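Incidencia 391 - Dispensador de toallas de papel, aseo de la segunda planta
Producto: Grundano Osine, rollo continuo, corte automático
Abierta por: Selvaraj Barua
Asignada a: Anjana Sikder
Fecha de apertura: 30 de noviembre de 2024
Estado: en seguimiento

Descripción del problema
El dispensador entrega la primera toalla sin protestar y la segunda a medias. A la tercera, el papel se queda dentro y el usuario se va con las manos mojadas y una opinión sobre el departamento de servicios generales. Ocurre con rollo nuevo y con rollo empezado. La tapa cierra y la llave gira. El piloto está en verde, color que a estas alturas interpreto como una expresión de deseo.

Selvaraj Barua
Añado que alguien ha pegado un cartel que dice «tirar con cariño». No he sido yo. Con cariño tampoco sale.

Anjana Sikder
Antes de mandar a nadie: ¿qué rollo lleva puesto? El Osine admite mandril estrecho. Si es el del modelo anterior, el rollo baila y la cuchilla corta donde le parece.

Selvaraj Barua
Lleva el de Totov, el que nos llegó en julio cuando compras decidió ahorrar. En la caja pone «compatible», sin especificar con qué.
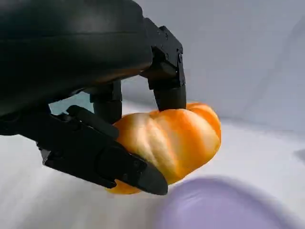

¿Se puede usar un rollo de otra marca en el Osine?
Se puede, siempre que el mandril sea estrecho y el diámetro del rollo no impida cerrar la tapa sin apretar. El papel muy fino suele dar problemas en el rodillo de arrastre aunque las medidas sean correctas.

Anjana Sikder
Pasos, por este orden:
1. Abrir la tapa y retirar el rollo.
2. Limpiar el rodillo de goma con un paño apenas humedecido. Nada de alcohol.
3. Mirar si hay restos de papel detrás de la cuchilla. Usar pinzas, no dedos.
4. Volver a montar con el papel saliendo por detrás.
5. Cerrar y pedir diez toallas seguidas.

Selvaraj Barua
Hecho hasta el 4. Detrás de la cuchilla había papel suficiente para redactar esta incidencia a mano. En el paso 5 han salido seis bien, una con forma de Portugal y luego nada.

Anjana Sikder
Mejora, entonces. Comprueba el selector de longitud, dentro, a la derecha: tiene que estar en 300. En 400 el motor se cansa con papel fino.

Selvaraj Barua
Estaba en 400. Lo he bajado. Diez de diez, ninguna con silueta de país.

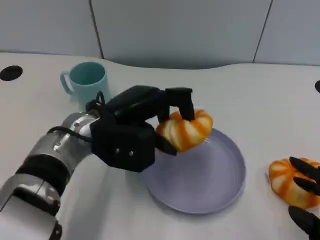 Pinza y bollo de juguete a rayas.

Baptiste Collet
Entro solo para recordar que la incidencia 389 es la misma avería en la planta baja, abierta por mí y cerrada como «no reproducible». Yo la reproducía varias veces al día - cada vez que me lavaba las manos, concretamente.

Anjana Sikder
Reabro la 389 y la vinculo a esta. Baptiste, mira el selector.

Baptiste Collet
En 400. Bajado a 300. Funciona. Retiro parte de lo dicho.

Anjana Sikder
Pedido un rollo original para comparar - Hayat lo sirve con el próximo reparto. Dejo las dos abiertas hasta probarlo. Selvaraj, quita el cartel, por favor.

Selvaraj Barua
El cartel se resiste más que el papel. Sigo con ello.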